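Wooden Tabletops and the Products Sold for Them: Frequently Asked Questions
Last reviewed 29th January

Do I need a special cleaner for a light wood table?
Probably not. A damp cloth and a drop of dish soap handle most of what lands on a finished top. I have yet to read a bottle that explains what the expensive stuff does better.

Farkard says its polish "feeds" the wood. Does it?
Wood in a table is dead. It doesn't eat. If your top has a sealed finish, the polish sits on the finish, looks shiny for a while and collects dust.

What about the Cutuso claim of up to 94 percent fewer water rings?
Fewer than what? The label doesn't say. I asked which finish they tested and how long the glass was left standing, and got a coupon back. A coaster costs less.

How do I find out if my table is sealed?
Put a drop of water somewhere out of sight and wait a few minutes. If it beads up, there's a finish. If it soaks in and leaves a dark spot, the wood is bare or oiled, and you can let it dry before deciding anything.

Is the Oyelaran 2-step kit worth $70?
Step one is a cleaner and step two is a wax. Read the back of both cans, then price them separately at a hardware store.

Emora has 3,957 five-star reviews. Doesn't that count for something?
It tells you people liked it the week it arrived. Very few of them came back in January to report on the finish.

Can I leave trays and boxes on the table all the time?
Sure, but move them now and then. Light wood can change color in daylight, and whatever stays covered may end up a different shade. Felt pads help with scratches and do nothing for fading.

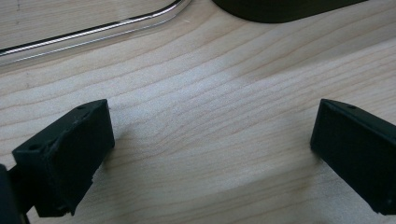
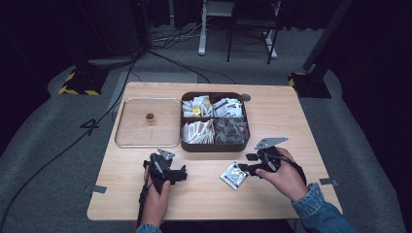
Light wood in all three.

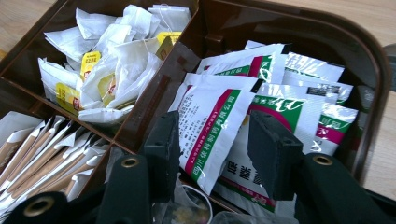

When is it time to refinish?
Once water stops beading over most of the top, or the finish is flaking. A few dull patches don't justify sanding the whole thing, whatever the person selling the sander tells you.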